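Was bleibt im Napf? Futterreste in Haushalten mit Hund
Projektbericht im Modul Haushalt und Konsum

Lesezeit: 3 Minuten
Zuletzt aktualisiert: Oktober 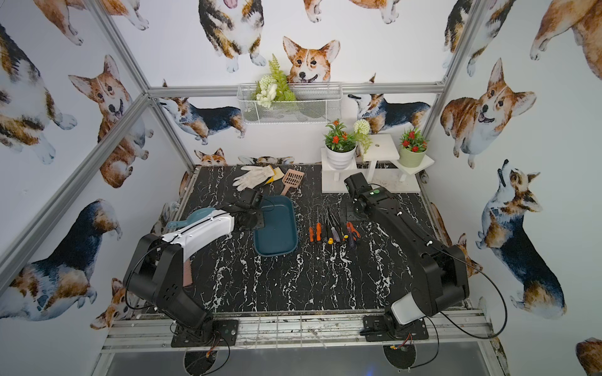
Abb. 1: Arbeitsfläche mit hellblauer Schaufel und blaugrüner Schale, Wände mit Corgi-Motiv.

Projektgruppe: Yaowalak Wongsuwan, Amedeo Gentile, Elikem Nutsugah
Betreuung: Angeliki Deligiannis

1. Ausgangslage
Über weggeworfene Lebensmittel gibt es viele Arbeiten, über weggeworfenes Tierfutter haben wir in der Bibliothek wenig gefunden. In Govholm landet es im Restmüll und wird nicht getrennt erfasst. Wir wollten wissen, wie viel Trockenfutter in Haushalten mit einem Hund übrig bleibt und ob die Art des Abmessens dabei eine Rolle spielt.

2. Vorgehen
Über die Tierarztpraxis Hemside und einen Aushang im Stadtteil Vultska haben wir Haushalte gesucht. 100 Haushalte machten bis zum Ende mit. Sie führten vier Wochen lang ein Futtertagebuch. Eingetragen wurden die Uhrzeit, die gefütterte Menge und das, was am Abend noch im Napf lag. Gewogen wurde mit der eigenen Küchenwaage. Leere oder unleserliche Zeilen haben wir gestrichen, danach blieben 1.643 Einträge übrig.

Nassfutter wurde nicht berücksichtigt. Im Probelauf ließ es sich schlecht zurückwiegen, weil es über den Tag antrocknet.

3. Ergebnisse
Die meisten Haushalte messen mit einem Becher oder einer Schaufel ab, nur wenige wiegen täglich. Bei den Haushalten mit Waage blieb an den meisten Tagen nichts übrig. Bei den anderen schwankten die Portionen auch dann, wenn immer dieselbe Person fütterte. Der höchste Einzelwert lag bei 300 Gramm Rest an einem Tag, der Haushalt hatte zwei Mahlzeiten zusammen eingefüllt.

Ein Haushalt meldete 3.000 Gramm auf einmal. Es handelte sich um einen angebrochenen Sack, den der Hund nach einem Sortenwechsel nicht mehr fraß. Diesen Fall haben wir getrennt aufgeführt.

4. Gespräch mit dem Handel
Ubaldo Farina vom Futterhandel Zanetti hat uns erklärt, dass große Säcke pro Kilo günstiger sind und deshalb auch von Leuten mit kleinen Hunden gekauft werden. Kleine Probepackungen gibt es dort nur für einen Teil der Sorten.

5. Grenzen
Die Teilnahme war freiwillig, vermutlich haben sich eher sorgfältige Halter gemeldet. Die Küchenwaagen wurden nicht geeicht. Haushalte mit mehreren Hunden fehlen ganz. Für eine Fortsetzung würden wir die Tagebücher im Winter wiederholen und nach dem Alter des Tieres fragen, das auf unserem Bogen leider vergessen wurde.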